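**Gear kit promises a gearbox in 30 minutes**

Ollum wants households to stop throwing out kitchen mixers and start rebuilding their gearboxes on the kitchen table. Its Stondel practice kit went on sale in July at £67, and the company says a beginner can put the parts together in 30 minutes.

That is a bold figure for a box of small metal gears with no printed instructions. Buyers are sent to a web page, which was down for most of the launch afternoon. Ollum says over 2000 kits have been ordered but would not say how many had been sent out, or how many had come back.

The idea is simple enough: gears sit on a round carrier plate and have to mesh before anything will turn. Whether doing it once on a table teaches anyone to mend a real mixer is another matter.
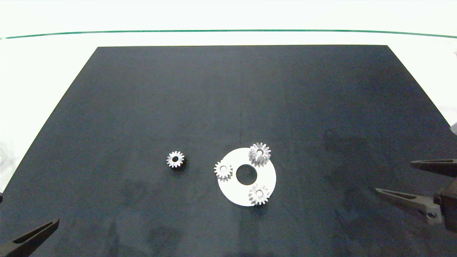
Tamunoemi Garba doubts it, saying that the teeth are the easy bit and that most mixers are thrown away because the casing is glued shut, so "you never get as far as a gear". She would sooner see the £67 spent on a decent set of screwdrivers and a broken mixer from the tip.

Ollum replied that a guide to opening casings is planned. It gave no date. Spare gears, sold singly, are listed on its site as out of stock.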